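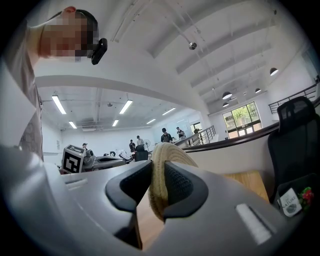 3.2 Collecting demonstrations with the hand-held gripper

Figure 3. View from the camera on the hand-held gripper, with a woven fabric item held between the two fingertips. A second gripper and a marker block are on the far side.

All hand-held demonstrations were recorded with the Plisia gripper, a two-finger tool that the demonstrator carries and closes by hand. The robot side of the work used the Clonulus arm fitted with fingertips of the same shape, so that a grasp made by a person could be repeated by the arm without a change in finger geometry. The remote-control demonstrations described in Section 3.3 used the arm directly.

The camera is fixed to the body of the gripper and has a very wide lens. Both fingertips stay in view at all times, and so does the object between them (Figure 3). The cost of this choice is that most of each image is taken up by the room. In Figure 3 the ceiling lamps, the windows and several people at a distance are all visible, and none of them bears on the task. We did not crop the images before training. An early trial with a tight crop around the fingertips gave worse placing, and we think the policy had been using the edge of the table to judge height.

The task set had 16 tasks, of which 6 involved soft items. Soft items were included on the grounds that remote control handles them badly. An operator at a console cannot feel the fabric begin to slip, and tends to close the fingers further than needed. With the tool in the hand, some of that force reaches the demonstrator's own fingers through the trigger. The item in Figure 3 is held by its thick rolled edge, with the curved upper part standing above the fingertips and leaning to the right. We call this an edge grasp. The other grasp allowed in the protocol, the fold grasp, takes two layers of fabric together and was used only when no edge could be reached.

Demonstrators were given a written sheet for each task and a practice period before recording. They were told to keep the wrist still for one second after closing the fingers. This pause marks the end of the grasp phase, and the segmentation step looks for it in the finger width signal. Recordings in which the pause was missing were cut by hand.

The position of the gripper was estimated from the images together with the inertial readings. A block with square fiducial markers on its faces was used to set a common origin for the table. It does not need to be seen throughout a recording; one clear view near the start is enough. When a hand or a tool covered the block for the whole of the opening sweep, the recording was rejected by the Saliba alignment program and the demonstrator was asked to repeat it. Faces of other people in view were pixelated wherever they came close to the lens, and this was done before the images left the recording computer.

In total 3,351 hand-held demonstrations were kept after alignment. A further 427 were discarded. Most of the discarded ones failed on position tracking, chiefly during fast turns of the wrist, and the rest were removed on review because the object had been dropped or the wrong grasp had been used. Review was carried out by one person, Raghda Sleiman, working from the task sheets and without knowledge of which demonstrator had made each recording. We have no measure of how well a second reviewer would agree with her.

Two limits of the method should be stated. First, a person can reach poses that the arm cannot. Paths outside the arm's joint limits were found by running every demonstration through the Purness kinematic model, and were left out of the training set for the arm but kept for the grasp classifier. Second, the finger width is recorded but the grip force is not. For stiff objects the width is a fair guide to whether the grasp is secure. For woven or padded items it is not, as the same width may go with a firm hold or a loose one, depending on how the fabric has gathered between the pads. Section 5.1 returns to this point in the results for the soft items.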